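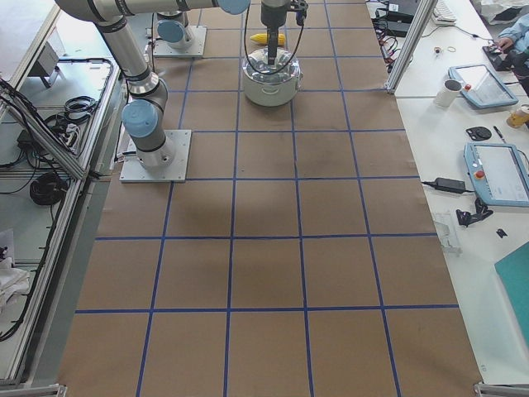

**Will a robot take my job if my employer hires Sarer?**

It will probably take part of it. Usually that's the lifting, placing and lid-handling part, and what happens to the rest of your day is decided by your employer, which is why we ask them about it before we sign anything.

## About Sarer

Sarer sets up robot arms for commercial kitchens and the companies that feed them. We started in Murín, in two rooms over a tire shop, with one arm and a business plan that had the word "revolutionize" in it four times. The plan is still in a drawer. We take it out when somebody on staff starts sounding too sure of themselves.

There are 17 of us now. Some are engineers, some came out of kitchens, and a few did both in the wrong order. The kitchen people are the ones who point out that a pot lid in real life is greasy, dented and belongs to a different pot. The engineers write this down and look unhappy.

## What we do all day

Mostly we teach machines to do things a tired person can do at five in the morning while talking about soccer. Pick up the corn. Put the corn in the pot. Our test vegetables are toys, so they don't spoil, and they have been cooked in theory more often than any produce in the county. Blue tape marks off the work area in squares, and we go through a lot of blue tape. It has its own line in the budget and a small, loyal fan base in purchasing.

When a task works on our table, we take it to the customer's building, where it promptly stops working. The floor slopes, or the light comes in sideways, or the counter we measured has been replaced with a nicer counter. We plan for this. The second week on site is in the contract as "adjustment," a polite word for it.
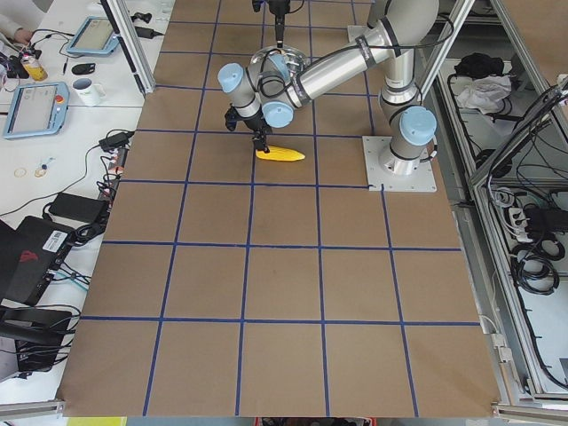 The third week is when the people who work there start using the system without us hovering. This part gets less space in most automation brochures than the arm does, and it's where most of our effort goes. An arm that only an engineer can restart is a coat rack by spring.

So we train the whole shift, including nights, and we do it on paid time. Everyone learns to stop the arm before they learn to start it. They learn to move it out of the way, to tell a real fault from a sulk, and to call us without feeling they've broken something. The training is run with Drullitz, our own software, named after a village where one of our vans once spent a long weekend. Drullitz has plain screens and large buttons. An early version had a cheerful chime when a job was finished, and the first kitchen to hear it 200 times in one shift asked us, in writing, to remove it.

## What changes for the people there

Our longest-running customer is Tendero, a catering company that makes school lunches. Before the arms, the job at the steam line was to load, lift, turn and repeat, and people rotated out of it as fast as they could arrange it. Now two arms do the loading. The crew on that line checks trays, handles the odd sizes, and argues with the schedule.

No one was let go over it, and the retraining was written into the deal. We'd like to claim this as pure principle, and some of it was. The rest was that Tendero couldn't keep anyone at the steam line to begin with. Two of the old line crew moved to recipe testing, and one tried robot supervision for a month and went back to baking, with our blessing and several of our pens.

It hasn't all been smooth. The break schedule had to be redone, then redone again. The line is quieter and some people miss the noise. A machine doesn't cover for you when you're late, and it doesn't laugh at anything.

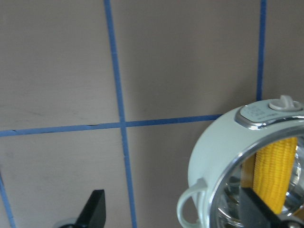 Tendero wrote back, when we sent over this page to be checked, that we had made the break schedule sound like a minor matter, and that it was the hardest part of the whole project. "My shoulder is better, my evenings are better, and I still don't like being paced by something that doesn't get thirsty," the note went on. We have since added a pause control at every station. It gets used, and we think it should.

## Working with us

We turn down jobs where the only goal is a shorter payroll. We also turn down anything involving soup in open containers, following an afternoon we don't discuss with new hires until they've been here a while.

If you run a kitchen and want to know whether an arm would help, call the office at extension 769. Bring your most annoying task and, if you can, the person who does it now. We'll have more questions for them than for you.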